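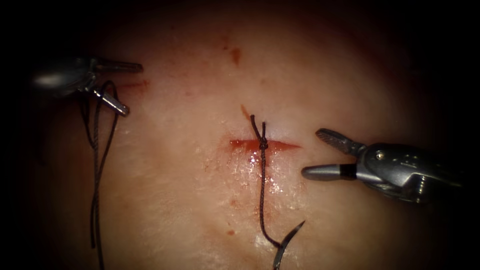 10 Fault 19: Instrument Contact and Thread Hold

Fault 19 is raised on the Vukside suturing workstation when the controller detects an unexpected load at an instrument wrist. The two usual causes are contact between the left and right instruments and a suture that is held under tension while an arm continues to move. When the fault is raised, both arms stop and hold position. The jaws keep the state they were in. They do not open on their own.

CAUTION: A stopped arm is still powered. Keep hands out of the work area until step 7 is complete.

CAUTION: Do not press Reset while a thread is in the jaws. Reset returns the wrist to its neutral angle and may pull a stitch through the tissue.

10.1 Before clearing the fault

1. Leave both foot pedals. The status bar must read HOLD before you go on.
2. Write down the time and the arm shown on the fault screen (A or B).
3. Open each camera view in turn. Look for the needle, every length of thread, and the jaws of both instruments.
4. Check the wrist views for overlap between the instruments. Overlap in a single view does not prove contact. Compare it with at least one other view.
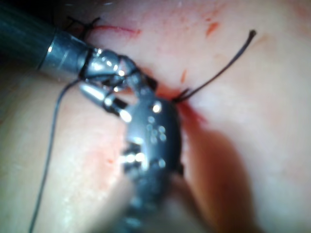
5. If the instruments are close together and you cannot confirm a gap, treat them as touching. Go to 10.2. If there is a clear gap and a thread is held, go to 10.3.

10.2 Separating the instruments

6. Select Service Motion and set the speed limit to 10 percent. Move one arm only. Back it out along its own shaft, without turning the wrist.
7. When a gap is confirmed, select Arm Lock on both arms and wait for the lock lamp to turn solid green.

Note: On units fitted with the Clonine wrist, the lock lamp may blink for a short time before it turns solid. No action is needed.

10.3 Releasing a held thread

8. Confirm which strand is in the jaws. Tails and strands from earlier stitches may lie close by and are easily mistaken for it.
9. Unlock the arm that holds the thread. Move the jaws toward the knot in small steps until the thread goes slack.
10. Open the jaws with the manual release on the console. If they do not open, lock the arm and cut the thread between the jaws and the knot with hand scissors.

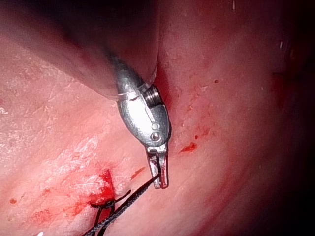 Figure 10-3. Wrist camera view. Braided suture held at the jaws; knot at lower left.

11. Back the arm out, press Reset, and run the wrist self-test.

10.4 After the fault

Inspect the wrist cables and jaw pivots on both instruments. Replace any instrument that fails the self-test, even if it passes when the test is repeated. An instrument that has raised Fault 19 twice within 50 cycles must be taken out of use and returned to Istby.

Save the event log before shutting down. The log holds 1000 entries and overwrites the oldest first.

For wrist replacement, see Section 11.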